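Forsyth Public Library, Adult Services
Thread: Changes to interlibrary loan and the local history room, beginning in March
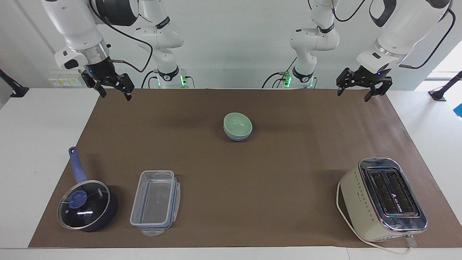 1/ Interlibrary loan requests from Forsyth cardholders reached 630 last year, the highest total the library has recorded. The current rules were written for a much smaller service, and several of them will change. Staff will mark the new request slips by color: brown for books, and white for articles and microfilm. Online requests are not affected.

2/ Each cardholder may have 2 loans open at one time. A request placed while both are open will be held in line and sent out when one is returned. It does not need to be entered again.

3/ Loans from the Soltley branch and the Hosatden branch do not count toward this limit. They travel on our own van and remain free of charge.

4/ Renewals are decided by the lending library. Please ask before the due date – most lenders will not consider a request once an item is late.

5/ The local history room now holds 2,720 cataloged items, including the Turkitard Mill pay books and the Soltley church registers. Pay books may be read in the room by appointment, mornings only. Registers are available on film during all open hours.

6/ Copies from the Turkitard material may be made by staff on request. Bound volumes may not be placed face down on the copier. Pencils only, please.

7/ We are also seeking photographs of Hosatden before the road was widened. Prints may be lent for scanning and will be returned to the owner.

8/ Questions about an open request may be brought to the second floor desk or sent through the contact form. Please have your card number ready.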